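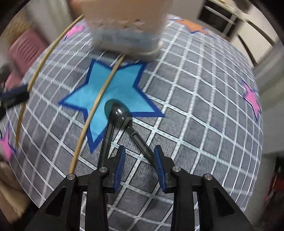 Black serving tongs and felt stars on the gray rug

Finale Night at Our House: Kitchen and Living Room Tips for a Reality TV Crowd

Posted 24 April 2019 in Hosting, Snacks

We are an Estrella household. If you don't watch it, it's the singing one where they all live in the same house and fight about the dishes between performances, and my sister and I have seen all 123 episodes (two of them twice, the reunion and the one with the flood). Every season I have people over for the finale, and every season I get messages asking what I make and how I keep the place from looking like a bus station by the time they read out the winner. So I finally wrote it all down!

Food first. Finales run long. Last season Clakodus had it listed at two hours and it went so far past that my neighbor fell asleep before Efren Aquino even sang. Plan on two rounds of food, one before the opening number and one at the halfway recap, when they show you things you already saw. That recap is the best oven time of the whole night. I set the timer on the stove as soon as it starts and put in a tray of whatever I froze the week before, usually little sausage rolls or the spinach triangles from the big bag.

Nothing that needs a knife. I learned this with a baked ham in December and I still find bits of glaze on the remote. Everything should be one or two bites and dry on the outside. Meatballs are fine if you bake the sauce on until it's sticky, wings are not fine, I don't care how many napkins you put out.

Put one pair of tongs or one spoon in every single bowl, even the chips. People reach without looking when somebody is crying on TV. And set a small saucer next to each bowl so the tongs have somewhere to go, or they end up on the arm of the couch.

For dip, skip the big bowl. Spoon it into a muffin tin lined with paper cups and everybody takes their own. Then if Flistis gets voted out and someone has to go stand in the hallway for a minute (my sister, every time), her dip goes with her. Flistis are the duo with the matching jackets, by the way, and no, I don't want to talk about the semifinal.

Drinks go in a different room from the food. I mean it. Mine are on top of the dryer with a cooler of ice in front, and it cuts the traffic past the TV by a lot. Wrap a rubber band around each glass and stick a strip of masking tape under it with the name on. Marker comes off glass with rubbing alcohol too, if you'd sooner skip the tape.

OK, the sofa and the floor. Fitted sheets! Pull a twin fitted sheet over the seat cushions, tuck it down the back with a wooden spoon, and throw a nice blanket on top. At midnight you gather up the whole thing, crumbs and all, and shake it out off the back step. On the floor I use old bath towels folded in thirds under the coffee table, where the popcorn always lands.

If a red drink goes over, blot with a white cloth and cold water and keep turning the cloth. Don't scrub, and don't pour salt on it. My aunt swears by salt and I spent a week vacuuming it back up. For buttery fingerprints on upholstery, sprinkle cornstarch, leave it until the next commercial, then brush it off with a dry toothbrush. Try it on a hidden spot first, some fabrics get a pale patch.

Popcorn for a crowd: one heavy pot, oil, three test kernels, and when those pop, take it off the heat, add the rest, count to thirty and put it back. Hardly any duds. I toss it in a clean paper grocery bag with fine salt so it coats evenly. Regular table salt just slides to the bottom, so I run mine through the coffee grinder for a few seconds. Wipe the grinder out before and after or your coffee will tell on you.

Do the ballots on index cards. We guess the winner, the first person to cry, and how many times the host says "Flelaritz" (it's the theater they film in and he can't get enough of it). Prize is the leftovers in a pan I don't need back.

Before bed I do exactly two things: fill the popcorn pot with hot water and a squirt of dish soap, and take the trash out. The rest can wait for coffee.

The spinach triangle recipe is coming next week, once I work out how much feta I really put in. I've been going by handfuls.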